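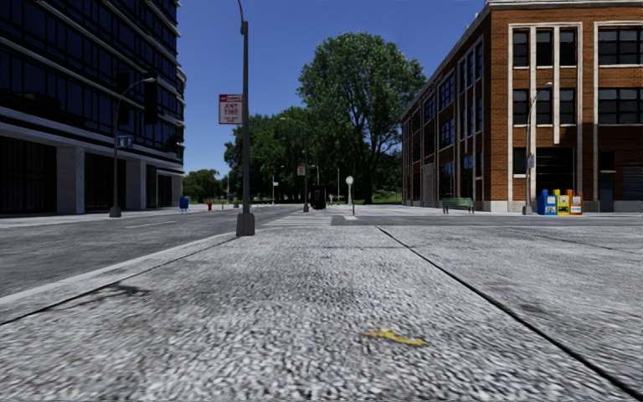
## Walking very slowly through a city that isn't there

I've been helping Ghazala Swati collect examples for her sidewalk model, which so far means I sit at my kitchen table with a game controller and take a simulated delivery cart for a stroll. The project is called Gretitz. Please don't ask me what it stands for, I did ask, and got a shrug.

The deal is simple. You get a start point and a goal, and you drive from one to the other the way a polite person would. Every run gets saved, the view along with whatever my thumbs were doing, and the model learns to copy me. Ghazala wants 4000 runs before she trains anything. I have done 40, and my thumbs have opinions.

My first batch got sent back. Ilham Ouali, who checks everything that comes in, wrote "why do you hug the curb" next to 12 of them. I hadn't noticed. I walk like that in real life too, apparently, and I came close to raising a whole fleet of curb-huggers.

So now I have a list taped to the laptop:

- start from a different spot each time
- leave room on both sides where there's room to leave
- if you drift, correct it and keep recording (the model needs to see a recovery)
- no stopping to look at the buildings

I break the last one constantly. The sky is always this ridiculous blue, and somebody took the trouble to put numbers on the bus shelter. 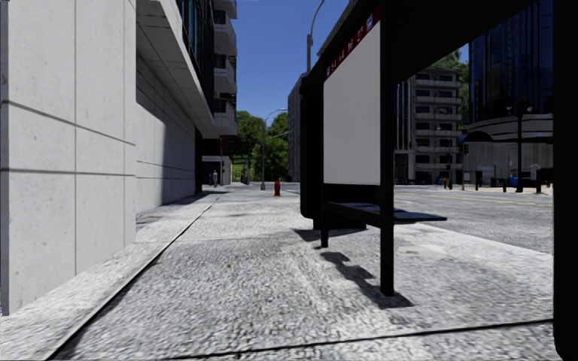 *Porkerdale, April, a bit past 11 p.m.*

Ten more runs tonight, all of them along the pavement with the long dark joints in it. Ilham has a theory that the model will decide those lines are something to follow, so we're supposed to cross them at odd angles and act like they mean nothing to us. I crossed one so casually that I nearly ended up in the road. Kept it, labeled it "recovery," felt like a scientist. 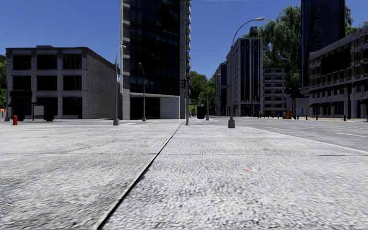 ## Stuff I still need to sort out

The left stick sticks, so my gentle right turns have a small hiccup in them. Ghazala says to swap controllers before the model picks up the hiccup as a personality trait. I've ordered one. Until it gets here I'm doing straight runs and left turns only.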